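Lotia folding kitchen table, 30 by 48, reviewed after a winter of use

Print this article | E-mail this article

I bought the Lotia table to replace a drop-leaf that had lost a hinge. My kitchen is narrow, with a door at each end, and whatever stands along the long wall has to get out of the way when the oven is open. The Lotia folds flat to a depth of just under five inches and hangs on its own bracket or stands against the wall. I have used it daily since October, for meals, for bread, and for most of the paperwork in this house.

It cost 400 with the bracket included. The cheaper version comes without the bracket and without the second leg brace, and I would not buy that one. Iulian Toma, who sold me mine out of the Brenus shop, said most people come back for the brace anyway, and having leaned on the floor model without it I can see why.

Assembly

The table arrives in one carton with the top already attached to the fold mechanism. You fit four legs, two braces and the latch. The bolts come in a single bag with no labels, and there are two lengths that differ by about the thickness of a coin. The long ones go through the braces. The drawing in the leaflet shows this, but so small that I got two of them wrong and had to back them out. Lay all the bolts side by side on the floor before starting.

The hex key supplied is soft. Mine had rounded corners by the third leg and I finished with my own. Working alone it took me an hour and a half, including the mistake. A second person would help at the point where the table gets turned over, because the hinge wants to open on the way.

The wall bracket is a separate job. It needs to go into studs or into decent anchors, and the anchors supplied are only good for masonry. My wall is plasterboard on one side of the pipe and brick on the other, so I used the brick side and set the bracket four inches farther left than I had planned. It has not moved.

The fold

A folding table is as good as its latch, and this latch is good. It is a steel tongue that drops into a slot with a clear click, and you release it by pulling a ring under the near edge. You can do it with one hand if the other hand is holding up the top. The action was stiff for the first two weeks and then eased. I put one drop of sewing machine oil on the pivot in the middle of winter when it began to squeak, and it has been quiet since.

Going down, the top wants to fall for the last third of its travel. There is no damper. I would have paid a little more for one. Keep your fingers on the front edge and not on the side, where the brace swings in. I pinched myself once, early on, and learned to stand a bit farther back. 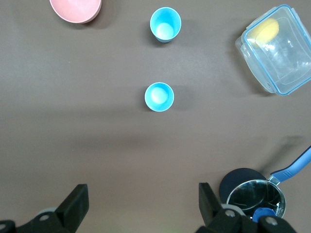

The height is 29 inches, the usual dining height. For kneading that is low for me, and I am not tall. I do most of my dough work on the counter for that reason and use the table for shaping and resting, where you do not have to push down hard. If you plan to knead on it, measure from the floor to your wrist with your arm hanging, and compare.

Stability is fair along the length and very good across it. With both braces locked I can cut a squash on it without the whole thing walking. If you push on the short end it will sway by a small amount, and a full glass will show you that. Tightening the brace bolts after the first month cut the sway by about half. The leaflet says to do this and I suspect most owners skip it.

The surface

Lotia sells the top in two finishes, gloss and matte. I took the matte. Gloss shows every fingerprint under a ceiling light, and I had a gloss desk for years and was tired of wiping it. The matte one hides crumbs better than I would like, so you need to run your palm over it before you put paper down.

Stains have been the main thing I wanted to know about before buying, and I could find very little. So, from a winter of it: coffee left overnight came off with warm water. Beet juice came off with dish soap after ten minutes under a wet cloth. Turmeric did not come off fully. There is a pale yellow spot the size of a thumbnail near the hinge, and I have stopped trying. Red wine was fine. Ballpoint pen needed rubbing alcohol, and rubbing alcohol left a slightly shiny patch, so I would try soap several times first.

Heat is a weak point. The leaflet asks for a trivet under anything from the stove, and it means it. Tamara Căpraru, my neighbor across the landing, has the same table and set a pot down on hers for the length of a phone call. The ring is still there. Mugs and soup plates have done nothing to mine.

Scratches are better than I expected. Stoneware with an unglazed foot leaves gray marks, but these are from the pottery and rub away with a damp sponge. I always use a board for knives. The front edge has one dent from a dropped can, which did not go through the finish.

The seam

Like most tables of this type, the top has a seam where the rear section meets the fold. On mine the two halves sit level to within what I can feel with a fingernail. Flour gets in there. A dry toothbrush takes it out, and it should be done before you wipe, or you will make paste. I do it every couple of weeks and it takes a minute.

Writing across the seam is annoying, and if you have children doing homework at the table they will complain of it. A desk pad solves this.

Compared with the others

I looked at two other folding tables before this one. The Coman is lighter, at 19 pounds, and folds thinner. It would suit somebody who wants to carry a table from room to room. It has a hollow feel when you set a heavy dish on it, though, and the legs lock with plastic clips. I did not trust the clips.

The Rudora is the better piece of furniture. It has a damped fold, a deeper top and a drawer. It was also 871 in the size I needed, more than twice the Lotia, and the drawer means it stands eight inches off the wall when folded. In my kitchen that would have blocked the oven door, so the price did not come into it in the end. If you have the room and the money, look at it first.

Spare parts and service

I wrote to Lotia in the second month about the hex key and the unlabeled bolts, partly to see if anyone would answer. Costel Cozma from their parts desk wrote back in four days and sent a new key and a spare latch spring at no charge. The spring is a wearing part, he said, and he suggested changing it every few years if the table is folded daily. Feet, braces and hinges can all be ordered one at a time. Replacement tops can be had as well, but shipping is nearly as much as the top.

Two small complaints remain. The rubber feet leave dark marks on a light floor, so I stuck felt under mine, and then had to re-level one leg. And the ring for the latch hangs down far enough to catch an apron string, or in my case a bathrobe cord, at six in the morning with a cup in my hand.

Who should buy it

It seats two people properly. Three can eat at it if the third does not mind a brace beside one knee. Four is possible only if you pull it off the wall, and I have done that twice. For a small kitchen where the table has to disappear between meals, I think it is the right choice at this price, provided you buy the braced version and own a trivet. I would pass on it if you knead a lot of bread or want something to lean on from the end.

Mine is staying. I will add a note next October on how the latch and the yellow spot are doing.

Marius Bratu

Print this article | E-mail this article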